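Pinda (disassembly kit)

Pinda is a robotic disassembly kit for desktop computers, made by Pallitz and sold to repair shops, refurbishers and small recycling yards. It is built around a two-finger gripper with a camera at the wrist, and it ships with control software called Harasym. The kit fits most mid-sized robot arms and does not include one. Its great charm is how small it makes a big job: a shop with a sturdy bench and a spare arm can start taking PCs apart in an afternoon.

History

Pallitz began as a repair business in Perkness, where staff stripped office machines by hand. The first gripper was made for in-house use and handled only memory sticks and loose drives. A later version, with longer and slimmer fingers, could get down between a power supply and a drive cage, and that version became Pinda. Sales opened in June with a first batch of 137 kits, which sold out before the printed manual was ready.

Design

The fingers are narrow for a reason anyone who has worked inside an old tower will know well. There is never enough room in there, and what room there is tends to be full of cables. Linkages carry the motion up from the gripper's body to textured fingertips, so the bulky parts can stay back while only the tips go deep into the case. Everything is held together with hex-socket screws, and a worn finger can be swapped with the one key in the box.

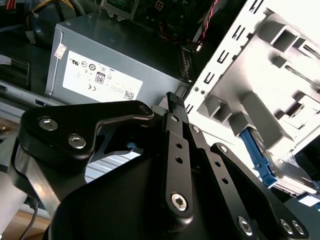
Power supplies are a favorite test among owners. They are heavy and smooth-sided, and the cable bundle gets in the way of nearly every good grip. Harasym handles them in two stages: the arm first touches a corner of the housing to fix its position, then backs off and picks a grip clear of the cables. Watching it feel its way in is a real pleasure -- slow at first, then surprisingly sure of itself.

Software

Harasym comes with a library of 1,681 case layouts. If a machine is not in the library, the user can guide the arm by hand once and save the result as a new layout. Saved layouts can be shared with other owners, and many of the best ones for odd, older cases came in this way.

Limits

Pinda does not turn screws. A person has to open the case and loosen the mounting screws first, which on some towers is most of the work. Shiny sheet metal can wash out the wrist camera, and the manual suggests a soft lamp set off to one side. Fingertips are rated for around 2,000 lifts. Each kit includes 4 spare pairs.

See also

Robot end effector
Electronics recycling
Computer case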